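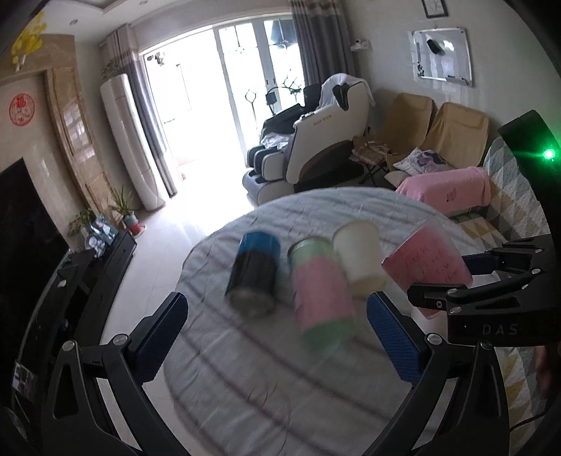 Last edited by tsandhu in November, 9:40 pm

Home Forums Grippers and End Effectors Handhelds Search Log in

Right-hand gripper has play at the fingertips, pads or pins?

tsandhu
OK so I've been going back and forth on this for a while and I need somebody to talk me out of buying parts. I run a pair of handheld grippers plus the spare, all on the Mencombe cable kit, mostly on tabletop stuff at home (cups, cylinders, flat things). The left one is lovely. The right one has started to feel vague. If I close it on something round it's fine, but with anything flat and square the thing wants to swivel between the fingers, and when I wiggle the far finger by hand there's a little click before it does anything.

What I've tried so far: wiped the pads with a damp cloth, blew the fluff out of the linkage, reseated the cable. Ran the close calibration again and it passes, and the light comes up green like it always does. So the electronics think everything is great!

Pads have 2381 closes on them according to the log. Is that a lot? I can't find a number anywhere.

Talha

leszek_szulc
It's the pins. A click before movement is play in a pivot, and a new pad won't take play out of a pivot. Hold the body still, pinch one finger near the tip and push it sideways, then do it again with your thumb on each pin in turn. The one you feel moving under your thumb is your problem.

I did mine last winter. Pushed the old pin out with a punch, put in a new one with a dab of light grease, and that was that.

chi_onuoha
Ehh, I'd do the pads first. They're cheap and you can have them off while the kettle boils. Mine went shiny long before anything in the linkage wore out, and shiny pads do exactly what Talha is describing with flat stuff. Round things hide it because you get them nicely centered without thinking.

Also, that red square in the photo is sitting on its corner in the fingers. Did you grab it like that or did it turn on you?

tsandhu
Couldn't tell you for that one, sorry, I wasn't keeping notes. But I've had plenty turn, yeah.

kamlesh_k
Has anyone asked about the screw? There's a small one in the side of the near finger, and on mine it works loose all by itself. It took me most of a weekend of blaming the pins (sorry Leszek) before I put a driver on it and got almost a quarter turn out of it. Do that before you take anything apart, it's right there. Only snug, don't lean on it.

leszek_szulc
Fair, check the screw. Then do the pins.

tsandhu
Screw was loose! Not by a quarter turn, more like a nudge. Better, but there's still a click. I did Leszek's thumb test too and I think it's the pin nearest the far finger, though I kind of feel it in the next one along as well, so who knows.

Kamlesh, did you put anything on the threads?

kamlesh_k
The tiniest smear of the removable threadlocker, on a toothpick. Keep it well away from the pivots. I got some in a joint once and had a gripper that would only open when it felt like it.

s_osagie
Coming in from the Homusora side, where we look after a shelf full of these. Both of you are right, annoyingly. The order I'd go in:

1. Unplug it. You'll have your fingers in the linkage and you don't want it powered.
2. Pads off, wash them with dish soap and lukewarm water, leave them overnight.
3. While they're off, work the fingers by hand with the bare links. Now you can feel the pins without the squish of the pad in the way.
4. If a pin is loose, change both pins on that link together.
5. Pads back on, screw snug, then calibrate from fully open.

People skip the last bit and calibrate from wherever the fingers happen to be. It'll pass and still be off at the narrow end.

chi_onuoha
Soap?? I've always used isopropyl on pads. Soap leaves a film.

s_osagie
Not if you rinse. Alcohol every week dried ours out and they went hard at the edges. Once in a while it won't hurt anything.

chi_onuoha
Mine get alcohol every time and I've never seen a hard edge. Could be a different batch, I suppose. The dark blue ones or the black?

s_osagie
Blue, textured. Same as you can see on the pair in front in Talha's picture. I've not had the black ones long enough to have an opinion.

leszek_szulc
I don't agree with changing both pins, for the record. If one is good, leave it. Every time you drive one out you open up the hole a bit, and the hole is in the part you can't buy.

s_osagie
Depends how you take them out. Support the link properly and go slow and you're fine. If you're whacking it on a kitchen table then yes, leave the good one alone.

tsandhu
I was absolutely going to whack it on the kitchen table, so thank you for that.

Update since I had the evening free. Pads off, washed with soap (sorry Chiamaka), and without them the click is really obvious. It's one pin. The next one along was just me feeling the first one through the link. I've ordered pins from Lurkau, part 523, they come in bags of 12 so I'll have spares until I'm old. Does anybody know if those need grease out of the bag or are they meant to run dry?

kamlesh_k
Mine came dry and I ran them dry, no trouble. But I'm not hard on them.

leszek_szulc
Grease. A pinhead of it, wipe off whatever squeezes out. If you can see it, there's too much, and it'll find its way to the pads.

chi_onuoha
Which is when you'll want the isopropyl :)

One other thing, look at your cable while you've got it on the bench. Mine ran in a tight curve right behind the body and would tug the gripper round whenever I reached across the table, and I fought that for ages thinking my grip was bad. I put a loose loop in it with a hook and loop strap on my wrist. The Ekpo straps are fine, so is anything from a sewing store.

tsandhu
Ooh, I do have a tug on that side, mostly when I reach across to the far edge. Will try a loop.

Pin came today, in it went. I borrowed a little vise with soft jaws and it took three goes to line up the link, with a fair amount of muttering. Greased, wiped, pads on, screw snug with threadlocker, calibrated from fully open. The click is gone. Flat things hold a lot better, but if I pick one up near the edge it'll still swing a bit, so I'm guessing that's pads and they're next on the list. I'm leaving the second pin alone for now.

leszek_szulc
Good. Edge grabs will always swing, pick it up nearer the middle.

s_osagie
Check that screw again after a few sessions, before the threadlocker gets all the credit.

kamlesh_k
Where did you get the soft jaws? Mine are chewed to bits.

tsandhu
Borrowed with the vise, I'll ask and post back.

17 replies | 2 shares | Follow this thread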